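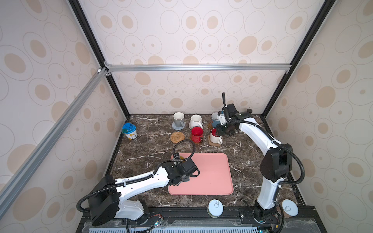 Flurnura will release its tablet app to all Cullthorpe subscribers on February 27, 2026. The home screen has been redrawn with larger buttons and fewer menus. Members may now choose a background for it, among them a dark brown marble with white veins and a cream pattern of tan ovals.

The app was tested by 109 subscribers beginning in December. Their comments led to a simpler sign-in page
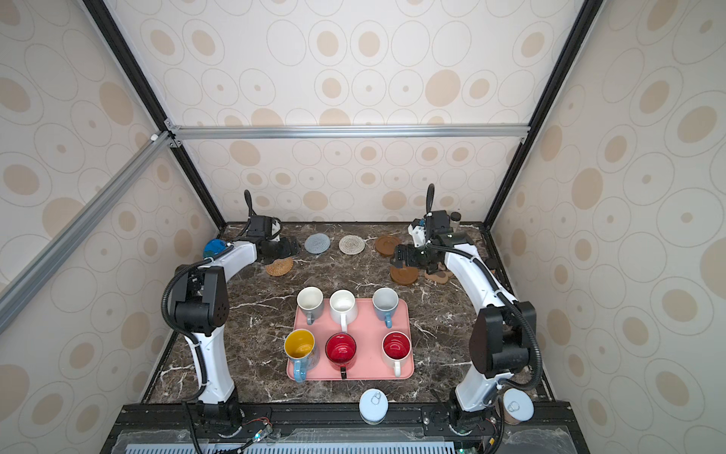

and to a search box that stays open between screens. Offline reading — the most frequent request — is included at no added charge.
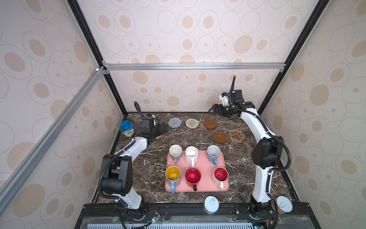
Photo: Panasiuk

Older tablets running Disine will continue to receive security updates.
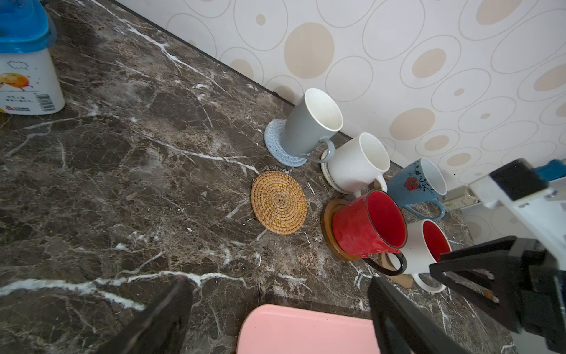
Oleksandra Bondarchuk will lead subscriber support during the release. Shared accounts can be given a picture for each reader, and a blue mug with a red flower would serve as well as a portrait.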